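Fewer Shirts, Please

I own too many clothes, and I'm pretty sure you do too. I don't mean this as a scolding. I like clothes! I like the smell of a new sweater and the first morning I get to wear it. But a few months back the rod in my closet came off the wall at six in the morning, with everything I owned on it, and I've been chewing on the subject ever since.

My opinion, if you want it up front, is that most of us would be happier dressing out of one drawer and a few hangers. And the stores (and the apps, and those emails that show up at bedtime) have gotten very good at keeping us from finding that out.

Take Galby, the discount place out by the highway where I bought most of my wardrobe. I used to go in for socks. I'd come out with socks, a blue shirt and a pair of pants I planned to hem someday. The blue shirt was always a bargain. It was also always the same blue shirt, more or less, because I have one idea about what looks good on me and I've had it since high school. 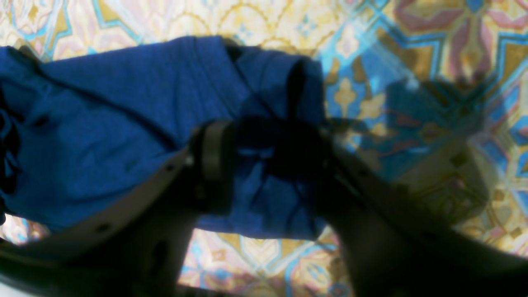 What a bargain costs

I went back through my bank statements one Thursday night, which I don't recommend unless you have snacks. Over five years I'd spent more than 4,000 dollars at Galby alone. That's a used car. Not a good used car, okay, but it would have had doors.

And what did I have for it? A closet rod on the floor and nothing I wanted to wear to my cousin's wedding. Everything was cheap on the day I bought it, and then I paid for it again in bins, in extra hangers, in a bigger dresser from Clumitz that took me a whole weekend to put together (the bottom drawer still sticks). I had bought furniture for my bargains. When I said that out loud to my sister she laughed so hard she had to put the phone down.

People will tell you the fix is to buy the expensive version once. I half agree. I have a Holanda wool coat that cost 248 dollars, and I winced the entire way home, and I've worn it every winter since. Great coat. But "buy it once" turns into its own kind of shopping pretty fast. You start reading about stitching at midnight. You decide you need the good version of things you never needed in the first place, and now you've got a full closet and a bigger bill. I've been there too, with boots.

So I don't think price is the whole trouble. I think we shop when we're bored, or a little sad, or when somebody is coming over and we don't like how we look in the bathroom mirror. A new shirt fixes that for an afternoon. The shirt is fine! The afternoon is just over so quickly.
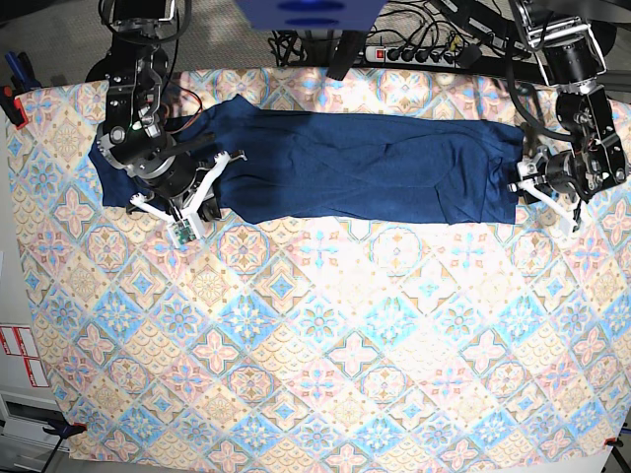 Vol. 14, No. 5

Now, the argument I get back from friends is that all this is easy to say if you don't have to look sharp for work, and that's fair. My office wouldn't notice if I came in wearing a bath towel. If you're seeing clients, or you've got kids who grow while you're looking at them, your math is different and I'm not going to argue with you about it. Kids especially. Buy the kid the pants.

The other thing I hear is "just donate it." I did donate it. I drove bag after bag to the thrift store in Florkunham, and the woman at the back door was very nice, and behind her was a wall of bags exactly like mine. I'd been telling myself for years that buying didn't count as long as the stuff went somewhere good afterward. Standing there with my trunk open, I had a hard time believing it. Some of it surely got a second life. A lot of it I think I'd just moved across town.

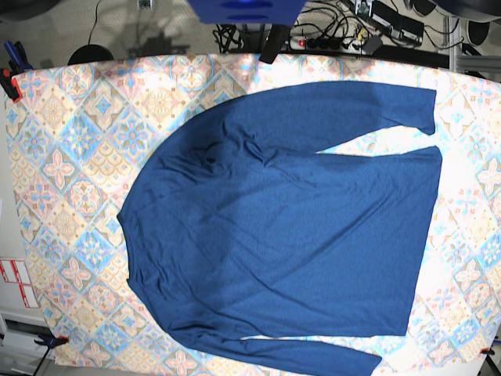 What I do now is dull, but it works for me. If I want something, I write it on the pad on the fridge and leave it there for a month. Most of what's on the pad looks silly by the time the month is up (a cape, I wrote, in July). A few things hold up, and I go buy them, and I enjoy them a lot more than I used to. I also do laundry more often, which I thought I'd hate. With fewer things it's one load and it's folded before dinner.

I never did put the closet rod back up the way it was. I hung a shorter one. There's a shelf next to it now where I keep the good flashlight and the board games, and I still need to patch the holes from the old brackets.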